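Ticket: Instalment plan for conference ticket, second payment taken twice
Event: Flarkport Gathering
Queue: Registration and payments
Opened by: Zerrin Gezer
Handled by: Taner Karabulut
Status: Solved

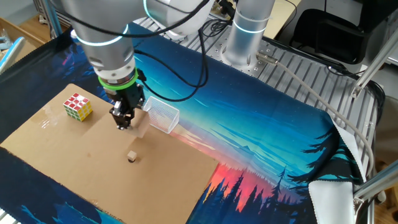 Robot arm with two-finger gripper over the tabletop.

Zerrin Gezer wrote:

Hello, I am registered for the Gathering with the instalment plan. My ticket costs 500 euro with the early discount and I pay it in parts. The first part went well in the summer. Yesterday evening I paid the second part from the link in your email. The page stayed white for a long time, then it showed "Session expired, please begin again". I began again and this time I got the green message. Today I see in my bank two payments of the same amount, both to Bravix. In my Flarkport account I see only one.

I am a student and the second payment was meant for my train. Can you please return it? I don't want to lose my place or the discount.

Taner Karabulut wrote:

Dear Zerrin,

Thank you for writing, and I am sorry for the trouble. Your place is safe and your discount too. I can confirm that we received one payment from you yesterday. Bravix is the company which processes the cards for us, so I must look also on their side.

Please send me these things:
- the time of both payments as your bank shows them
- whether they are "booked" or "pending"
- the last four digits of the card (please do not send the full number)
- which browser you used

Please do not cancel the payment through your bank for the moment. If the bank cancels the wrong one, our system will think the instalment is missing and it will send you a reminder every day.

Zerrin Gezer wrote:

The first is at 20.41 and the second at 20.52. Both are pending. The card ends with 7730. I used Firefox on my laptop, but I opened the email on the phone first and then sent the link to myself. I don't know if this is important.

Taner Karabulut wrote:

It can be important, thank you for telling it. The payment link is made for one device. When it is opened on a second one, the session from the first is still alive, and the page waits for it.

I have now asked our colleague Necati Canpolat, who has access to the Bravix records.

Internal note, Necati Canpolat:

Checked in Bravix. There are two authorisations for this customer, 20.41 and 20.52. The first has the state "authorised, not captured". The answer from Bravix came after our page had already expired, so the ticket system (Skatix) never wrote it down. The second is captured and is connected to instalment 2. So the money of the first is only reserved, we never took it. I have voided it by hand, reference is in the Bravix log.

I searched for other registrations with the same problem this month. Found 6, all on the instalment plan, none with full payment. Four were released by themselves. I voided the other two and will open separate tickets for these people.

Taner, the time limit of the session is too short in my opinion. Can we ask Skatix to make it longer?

Internal note, Taner Karabulut:

Asked Skatix support. They can change it only for the whole event, which is fine for us. Aslı Başaran must approve it as she has the contract with them.

Internal note, Aslı Başaran:

Approved. Please change also the text on the error page. "Please begin again" is a bad advice when a payment may be already on the way. I suggest: "We could not confirm your payment. Please wait for our email or write to us before you try again."

Taner Karabulut wrote:

Dear Zerrin,

We found the reason. The payment of 20.41 was only reserved on your card and was not taken by us. We have released it today, Wed 8 September. Most banks show the money again after a few working days. The payment of 20.52 is the correct one and your second instalment is complete.

For the next instalments, please open the link directly on the device where you want to pay. If you need a new link, you can make one under "My ticket", then "Payment plan", then "Send new link". The old link stops working when you do this.

I will leave this ticket open until you see the money.

Zerrin Gezer wrote:

Good morning, the reserved payment has disappeared and my balance is right again. Thank you very much for the quick help. One more small question: the invoice for my university, do I get it now or after the last instalment?

Taner Karabulut wrote:

Very good to hear. The invoice for the full amount comes automatically after the last instalment. If your university needs a paper before this, Alper Altıntaş from our accounts team can send you a confirmation of registration with the paid parts listed. Just reply here with the name and address of the faculty and I will pass it to him.

Zerrin Gezer wrote:

After the last one is fine for me. You can close the ticket.

Status changed from Waiting for customer to Solved by Taner Karabulut.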